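Working beside the arms: what changed on the returns bench at Harnico

Student project report, Cutalach College, 16 Jun 2021

When I first asked Harnico if I could spend my placement on their returns bench, I expected (a bit naively, I admit) to write mostly about machines. The firm takes back office network kit - switches, cables, power leads - and gets it ready to go out again. In April they set up a cell called Nostero with two arms side by side on one rail, and I was lucky enough to spend 14 shifts with the 4 people who had done that sorting by hand until then. They were very patient with me, and kept me in tea!

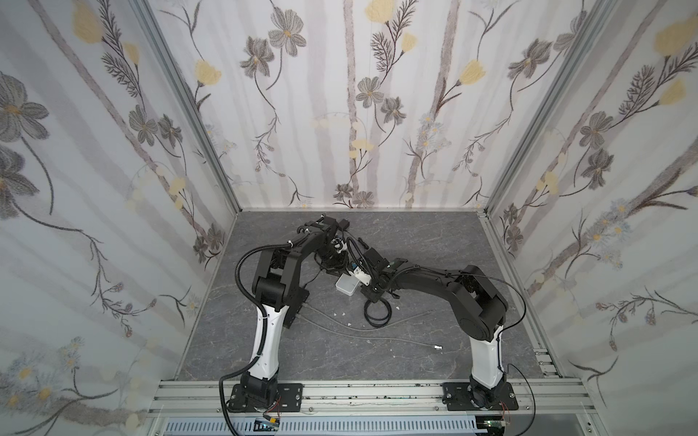

Before the cell came, a shift meant standing at the bench, picking through crates, coiling leads and putting boxes to one side. Everyone I spoke to missed something about it, usually the chatting, and everyone was glad to be rid of something too, usually the sore wrists. Now one person looks after the arms, two check what has been sorted and the last deals with anything odd. They swap places every 3 hours, which was their own idea and a very good one, I think.

In my time there the team logged 743 items, and I went through the log line by line (it took me a whole weekend, with a lot of biscuits). Most of the notes people had added were about cables. A lead that has sprung open is easy for a person to gather up and surprisingly awkward to plan for, so the team now ties leads before they go in. That's a new job, and it wasn't in anybody's job description when I arrived.
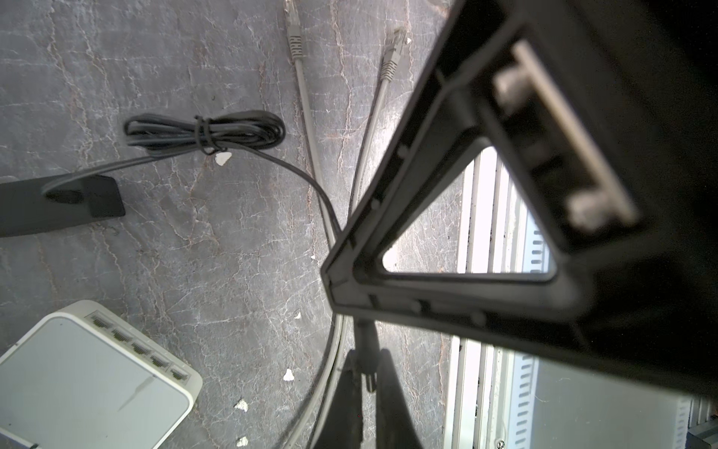 Schwerdtfeger, reading my first draft, felt I had been too cheerful about all this, and said that watching a machine for three hours can be more tiring than doing the work yourself, and that I ought to have asked about pay as well. I did go back and ask. Wages had stayed the same, although two of the four thought the checking work should be graded higher, and they had put that to the firm in writing. There was no answer by the time I left.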